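Fairweather reopens board finishing room

9 May 2023

Fairweather has put its board finishing room back into use after a refit that began in January. The room handles flat white boards for the Sedeck display range, which are wiped, marked and checked before they go to packing.

The old benches were replaced with dark gray tables, and a black curtain now hangs behind the work area. Trinidad Barrientos, who runs the room, said the dark background makes chips and smudges on a white edge easier to find. Under the previous setup, with pale walls on three sides, 14 boards from a single order of 351 were sent back with marks that had been missed at the bench.

Each board is laid flat in the middle of the table and stays there until it has been passed. Staff used to lift it and turn it toward the light - a step that accounted for most of the bent corners. The top edge is done first, then the two sides. The bottom edge is left for last.

Boards from the Brisex order will go through the room first. That order covers 1126 pieces in one size, and Fairweather expects to finish it in 16 working days. Gladys Lozano, who plans the orders, said a second size will follow once the table spacing has been checked.

The packing area next door was not part of the refit and keeps its present layout. Orders already boxed are not affected.
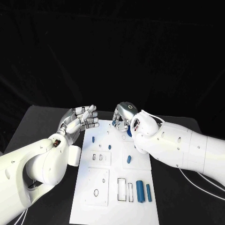
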